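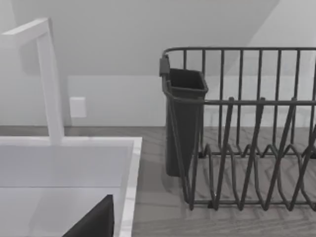 Finger catches on sink rim on the way to the dish rack (simulated kitchen cell)

Léonie Aubert
Posted November 1, 2018

Hi all, long-time reader, first time I've been stuck badly enough to write in. I look after one simulated kitchen cell in Birnero. It's a Sturley arm with a two-finger gripper and a camera on the wrist, and the whole job is to pick a plate out of the sink and stand it up in the wire dish rack on the right side of the counter. We want the cell behaving before anybody touches the real one.

It used to be fine. In August we swapped the kitchen for a new one, with a white sink and a square white faucet that comes up behind the basin and runs off over to the left. The rack in this one has zigzag wires for the plates and a utensil holder hanging on the end closest to the sink. I moved the rack over so there'd be a bit of bare counter between it and the sink, re-taught the slots, and figured that was that.

Now the arm goes down into the basin OK, closes on the plate OK, and then on the way out one finger hangs up on the right rim. Sometimes it just drags and pops free, and the plate ends up crooked in the grip. Sometimes the arm stops dead with a joint torque fault. With the rack empty and no plate at all it still happens, which is how I know it isn't the plate hitting. I ran it 60 times over lunch and it caught on 11 of them. What bugs me is that when I pause it, the finger is right up against the inside of that rim but I can't see it touching anything. There's a sliver of daylight in the viewer and the log still says contact.

Things I already did: slowed the lift way down (a little better, not fixed), swapped the gripper model for a fresh copy, and checked the tool point twice. I haven't changed the taught path out of the sink except for shifting the end of it to match the new rack position. Any ideas? I'm not a physics person so please go easy on me!

Comments
Quick addition, the log names the left finger pad and "sink_body" every single time. Never the faucet, never the rack. – Léonie Aubert

tinwhisker
Turn the physics step down. Sim contact is always flaky with thin stuff. I run half the default step and most of my weird catches went away. Slower to run but who cares.

Comments
Tried this, thanks! It caught about as often as before, but it did stop popping free and now it just faults. So maybe that's useful information? – Léonie Aubert
Then your geometry is really overlapping. Can't help you there, I do conveyors. – tinwhisker

Styliani Margaritis
Oh, I know this one, it ate most of a week for me on a cell very much like yours (mine was mugs). I think you have two things going on and they're piling up on each other.

First one: what you see in the viewer and what the physics uses are two separate shapes. The sink you look at is the pretty mesh. The sink the finger bumps into is the collision mesh, and when you bring in a new kitchen, Birnero makes one for you and it's pretty lazy about it. For a basin it will wrap a puffed-up skin around everything, so the rim comes out fatter than it looks. Go to the display menu and turn on collision shapes, then look down the inside of the right rim from the wrist camera. On mine the collision wall stuck out 6 mm into the basin past the wall I could see. That's your sliver of daylight right there.

To fix it, delete the automatic shape and build the sink out of plain boxes. One for the floor, one for each wall. It's a rectangular sink so this is super easy, you just line each box up with the visible face and you're done. Don't bother making the corners nice. While you have collision shapes turned on, click on the rack too! Wire racks are the worst for this. If it gave you one solid block for the whole rack, your plates will never go down between the zigzags, they'll sit on top of an invisible lid. You haven't gotten far enough to complain about that yet but I'd bet money it's coming. Use a thin capsule along each piece of wire. It's boring work, put some music on.

Second one: your path. You said you only shifted the end of it. If the lift point is still where it was in the old kitchen and the end moved, then the arm starts sliding toward the rack earlier than you want, while the fingers are still down below the top of the rim. Blending makes it worse, as the controller rounds off the corner between "up" and "over." So:

Put a new waypoint straight above the grasp, with the fingertips well clear of the rim.
Set the blend radius on that waypoint to zero for now.
Add a second waypoint over the bare bit of counter, still high.
Only then come across to the slot, and come in from above. You don't want to sweep in low past the utensil holder with a plate hanging out of the gripper.

Once it runs clean you can bring the blend back up a little at a time until it looks smooth again. I leave mine small.

Also, check which way the wrist is turned when you go in for the grasp. If the fingers open left to right, one of them always has to fit between the plate and the rim. Turn the wrist a quarter turn and they open front to back, and that whole side gets a lot roomier. With 7 joints you should have enough freedom to do that without the elbow going somewhere silly, but watch the faucet column when you try it the first time.

Comments
You were right about the fat wall!! I turned on collision shapes and the rim looks like it's wearing a winter coat. Rebuilt the sink with boxes and added the two high waypoints, and I've had no catches so far this afternoon. And yes, the rack is one big block. Ugh. – Léonie Aubert
Ha, sorry. Do the slots you use most first, then copy and paste along the row. – Styliani Margaritis
Does the wrist turn mess up the plate angle at the rack? Mine comes in facing the wrong way now. – Léonie Aubert
It will, yes. Turn it back at the waypoint over the counter, where there's nothing to hit. And save the old path under another name before you start fiddling. – Styliani Margaritis

pmk_tunstall
Same problem here with the Tunstall gripper. Check your finger pads as well, the model that ships with it has the long pads on and if your real ones are the short ones you're fighting length that isn't there. It's under tool, then fingertips. Took me forever to find the menu.

Comments
Ours are the long ones but I did go look. Thanks! – Léonie Aubert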